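Keeping Baseball Caps in Shape

Caps get crushed when they are stacked in a drawer or hung by the strap on a door hook. A wire hat stand costs little and takes up no more of a shelf than the cap does. Pick one with a domed top and a ring at the base, and set it on a flat surface.

Before a cap goes on the stand, turn it over and look inside. Sweat and hair product collect in the band. Wipe the band with a damp cloth and a drop of dish soap, then wipe again with plain water.

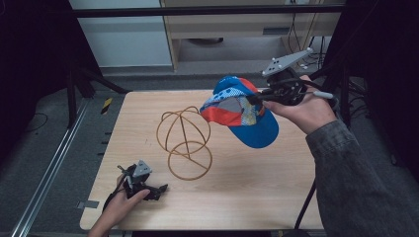

Set the crown over the dome and let the sides hang. Don't pull it down hard. If the front panel has a dent, push it out from the inside with your fingers and leave the cap on the stand overnight. A rolled hand towel tucked under the crown helps with a bad one.

Keep the stand out of direct sun, which fades bright brims first. Dust the wires when you do the shelf.

For caps you only wear in summer, stuff the crown with plain tissue and store them in a box, brims all facing the same way. Newspaper ink can rub off on a light lining.

Tip sent in by Gemma Vitale, Pitimbridge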